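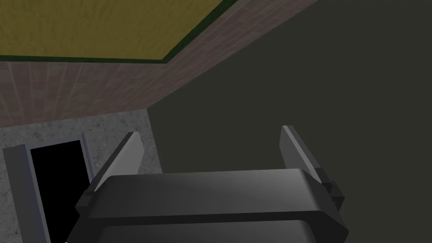 Notholm is changing the pack size of its Grudirine wet cat food, and the smaller pouches will start reaching stores in April. The company is keeping all four recipes in the line: chicken with turkey, beef with liver, tuna with whitefish, and salmon with shrimp. The foil carries a new design as well. The old orange has gone, and the front is now split between a dark gray base and two pale gray side panels, close to the gripper body and its two light finger plates shown at the top of this page. The recipe name runs across the middle in white. Meat recipes have a red corner and fish recipes a blue one, as before.

The current pouch is sold as a full meal for an adult cat. Notholm says many owners open one, serve half and put the rest in the refrigerator, where it dries out before the next feeding. The new pouch is meant to be served whole, with more pouches per day for larger cats. A revised feeding guide is printed on the back and on the side of the carton.

The decision follows a customer survey that ran last fall. Notholm received 2,577 completed forms, most of them from households that buy wet food every week. Leftovers were the most common complaint. The second was the tear notch, which owners said was hard to find and often ripped down the side. The notch has been moved to the left edge and marked with a white line.

"People told us what they were doing with the other half of the pouch, and a lot of it was going in the trash," said Consuelo Galindo, product manager for wet food at Notholm. "We had been thinking about a resealable top. It added cost, and the food still didn't keep very well once it was open. A smaller pouch was the simpler fix." 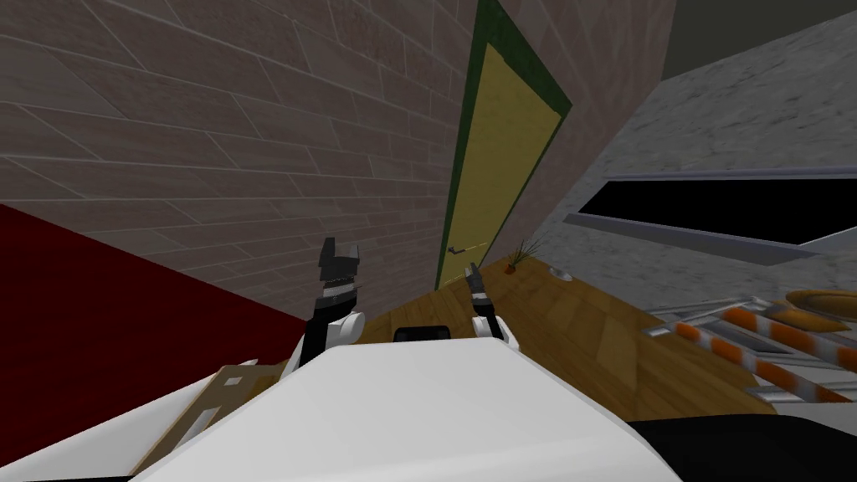 Two robot arms with black grippers, brick wall behind.

The recipes themselves are nearly the same. The jelly has been made slightly firmer so that it holds together in the smaller pack, and the pieces are cut shorter. Galindo said the meat and fish content has not been reduced. The salmon with shrimp recipe no longer contains caramel color, which makes the food look paler in the bowl. Owners may notice that change before their cats do, she said, and a note about it will appear on the front of the carton until the end of summer.

All of the recipes remain complete foods for adult cats. None is intended for kittens. Notholm does not have a senior version of Grudirine and has not announced one.

Herex, the pet supply chain, will carry the full line in its 536 stores and on its website. The chain plans to sell through its stock of the old pouches first, so both sizes may be on the shelf at the same time for a few weeks. Shoppers who buy by the carton should check the net weight on the end panel, as the cartons are close to the same height.

Contreras, which supplies independent pet shops and feed stores, will take the two meat recipes at launch. It will add the fish recipes later in the year if orders are strong enough. A spokesperson for the distributor said smaller shops have limited space for wet food and usually want to see how one or two flavors sell before they give up another row. 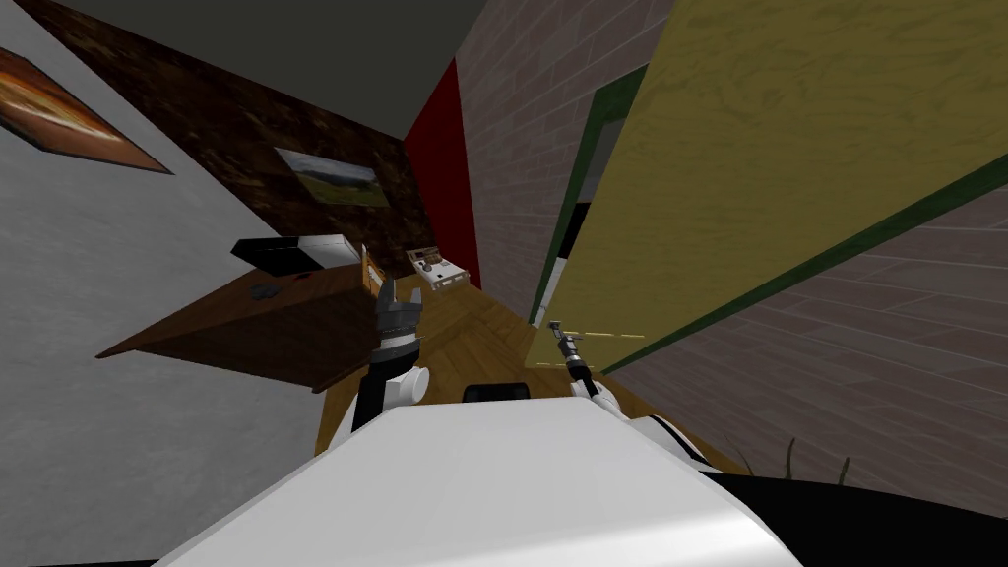 White robot body seen from above, arms extended forward.

Price is likely to be the main question for regular buyers. The smaller pouch will cost less than the old one, but the price by weight will go up. Notholm puts the increase at 11 percent and says most of it comes from the packaging – more foil and more cardboard are needed for the same amount of food. Retailers set their own shelf prices, and Herex has not said what it will charge.

Galindo said the company expected some criticism. "If your cat finishes a full pouch every time, this is not a better deal for you, and I understand that," she said. "For those homes we are keeping the big multipack, and the price per ounce on that one is staying where it is."

The multipack is sold mainly online. It holds a mix of the meat recipes or a mix of the fish recipes, and the two cannot be combined in one box. Several people asked for a combined box in the survey. Notholm said it is looking at the idea but has no date for it.

Owners who feed by the pouch will need to adjust when they switch. The company suggests going by weight for the first few days and using the table on the carton, which lists daily amounts for cats fed only wet food and for cats that also get dry food. Cats on a diet set by a vet should stay on the daily amount they were given, whatever the pouch size.

The foil pouches are still not accepted in most curbside recycling programs. The cartons are. Notholm had hoped to move to a single-material pouch with this launch, but early samples did not seal well enough after cooking and the work has been put off. The company said it would try again with a different supplier.

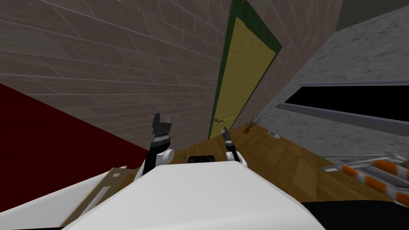 PET FOOD / CATS

Existing subscriptions through the Notholm website will be moved to the new pouches automatically. Customers will get an email before their first changed order, with the new count and price, and can skip or cancel the delivery from their account page up to noon on the day before it ships. Anyone who wants the multipack instead has to place a new subscription, because the two are handled as separate products.

Coupons printed for the old pouches will be accepted on the new ones until they expire. This applies to paper coupons only. Store loyalty offers depend on the retailer, and Contreras said independent shops should ask their sales contact before honoring them.

Stores that have old stock left after the changeover can keep selling it up to the best-by date. Notholm is not taking it back, and there is no safety issue with the earlier pouches.

Samples of the tuna with whitefish recipe will be handed out at larger Herex locations during the launch month, one per customer. The chain will list the participating stores on its website. Dry food sold under the Grudirine name is not affected by any of the changes.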